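Repair Manuals Should Ship With the Product

Wernton stopped printing service manuals for its dishwashers in June. Owners now get a code that opens a support page, and the page lists 12 error messages with no part numbers. I think this is a mistake, and an expensive one for the buyer.

A drain pump is held in by a clip and a hose clamp. Replacing it takes about 400 seconds if you know which panel to remove first. Without the diagram, most owners call a technician, and many then replace the whole machine.

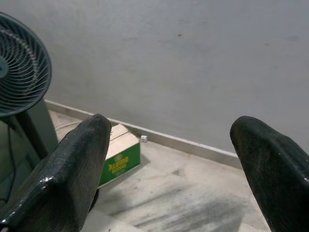
Dark surfaces show highlights and light flecks at close range.

The usual objection is liability. Kartini Hidayat made it in her column on the Zestamar recall — an untrained owner may leave a ground wire off. The risk is real, but a manual with a clear wiring page reduces it. People open the cabinet either way.

Cost is a weaker objection. Stellus still prints a nine-page booklet with exploded views and torque values, and its machines sell at the same price. A law requiring the same of every maker would need one paragraph. The part number for the pump should be in it.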